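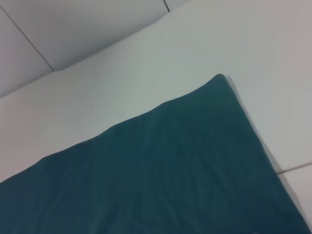

Sorting out the airing cupboard

We moved into the house in Holside in April, and the airing cupboard was the last thing to be dealt with. It had been filled on the first night by whoever was nearest to it, and after that things were pushed in on top. By the end of the summer the door had to be leaned on to get it to shut.

I took a Thursday off to do it. I had thought it would be a morning's work. It took until twenty to six in the evening, with a break for lunch and a trip to the tip at Cundlow.

The cupboard itself is a decent one. The hot water cylinder is at the bottom with a lagging jacket on it, and there are slatted shelves above. The slats had been nailed to the battens at some point by a person who did not own a spirit level, so everything on the middle shelf crept to the left over time. The gap between the lower shelf and the top of the cylinder is 15 cm. That matters because you can't store anything down there that you wouldn't want warm, and I had put candles there. They had gone soft and bent over. Two were stuck to a pillowcase.

I emptied the lot on to the landing first. I know some people do a shelf at a time but I have never managed it that way, I just end up moving the same pile round. Out on the landing you can see what you've got. What we had was mostly towels. Some of them came from my mum's house and some were from a flat I rented before I met Jan, and there was a beach towel with a burn in the middle that neither of us could account for.

The rule I used was whether I would give it to a guest. If yes, it stayed. If no, it either went to be a rag or it went in the bag for the tip. Jan's rule, which came in later that evening when Jan got home, was whether it still dried you. These are different rules and a few towels came back out of the rag bag.

Sheets took longer. Our bed is a king and the spare is a double, and the labels have washed out of nearly everything. The only way I found to tell them apart was to open them up and measure along the bottom edge. A fitted sheet is a nuisance to measure because of the elastic. In the end I carried the doubtful ones through to the spare room and tried them on the mattress one after another, which is slow and hard on the back. When I knew what size each one was I wrote a D or a K on the hem in laundry pen. I wish I had done that years ago.

I did try to learn to fold a fitted sheet properly. There are plenty of instructions and they all have a step where you tuck one corner inside another and it suddenly becomes a rectangle. Mine became a sort of parcel. It goes on the shelf well enough if you put the lumpy side to the back. I have decided to leave it at that.

Table linen was a surprise, in that I didn't think we had any. There was a carrier bag of it from Jan's aunt, with napkins, two tablecloths and a runner that is too long for any table we are likely to own. One of the cloths has a wine stain that has been through the wash many times. I rang Kieran Cheetham about it because he worked for a dry cleaner's before he retired, and he said to leave it alone if it was old, and that people ruin more cloth by scrubbing it than by spilling on it. So I left it alone. If we use it the bread board can go over the mark.

Then the shelves. I prised up the slats on the middle one, planed the high batten down and put them back with screws. I had a box of 16 brass ones left over from the old kitchen and used nearly all of it. I had meant to paint the inside too, but paint in a warm cupboard smells for weeks and I didn't want to be sleeping in it. The bare wood is fine. I wiped it down with a damp cloth and a bit of vinegar and left the door open while I was at the tip.

Cundlow tip now wants you to book a slot, which I hadn't done. The man let me in because it was quiet, and told me to book next time. Textiles go in the bank on the left as you drive in, past the garden waste. They don't take duvets or pillows in the bank and those have to go in general. I had three pillows so that was a bit of a shame. I did ask at the vet's on Wainwright Road on the way home whether they wanted the older towels, and they did, so those didn't go to waste. It's worth ringing first, as the woman on the desk said some weeks they have more than they can store.

How it's arranged now, mostly so that I can look it up when I've forgotten:

Top shelf: spare duvet, blankets, the things we only need in winter. I need the steps to get to it so nothing goes up there that is wanted in a hurry.

Middle shelf: sheets. Kings on the right, doubles on the left. Each set is kept inside one of its own pillowcases, which was my sister's idea.

Lower shelf: towels, with the bath sheets at the back and hand towels in front. Flannels in a shoebox.

Floor beside the cylinder: nothing at all. The plumber needs to get at the valve, and he was quite short with me about it last time.

The table linen has gone downstairs to the sideboard, and the candles are in the kitchen drawer.

There are still things to do. The door catch is worn and I want a magnetic one. The bulb in there is an old bayonet fitting that gets too hot to touch, and I'd like to swap it before the evenings draw in. Jan thinks a strip light that comes on with the door would be better — I think that's a lot of wiring for a cupboard, but we'll see what it costs.

The next job is the cupboard under the stairs, where the hoover lives. I haven't opened that one properly since we moved in.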